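# Baveo open afternoon, June

I went to Baveo expecting to be sold something, and I was, though politely. The firm takes over two floors of a former print works and lets visitors round in groups of 20. We got coffee, a lanyard and a talk with too many arrows in it.

The talk was about Hultitz, their name for the whole business of teaching a robot by hand. A person does the job through remote control, the robot's movements are recorded, and after enough goes the robot is meant to manage alone. "Enough" was 125 for the job we were shown. When I asked whether that meant 125 good ones or 125 including the fumbles, the presenter said it depended on the task and moved to the next slide.

Upstairs was better. Aba Darko, who runs the teaching sessions, was plain about what is hard. The person steering can't feel what the fingers feel, so they go by eye and go slowly. Small things in loose stuff are the worst, she said, as you can't tell if you've got hold of the thing or just a pinch of what it's sitting in.
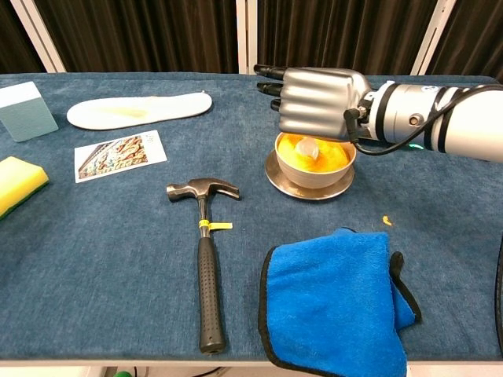

I'd have liked to see more of the dull part, where someone sits down and throws out the bad recordings. Aba told me that takes her team longer than the steering does, and it wasn't in the talk at all. Nor was the cost of a morning's work from two people to teach one movement with one bowl. Change the bowl, I asked, and do you start again? Partly, she said. I believed her more than I'd believed the slides.

A man from Fikov, there as a possible buyer, wanted to know how it did against his packers. He was given a success rate for a test of 50 tries - all at the same table, under the same lights, with the same person setting things out. He wrote it down anyway.

Would I go again? Yes, if they skip the talk and give Aba the hour. Parking is behind the Bawa building, and the lift only goes to the first floor.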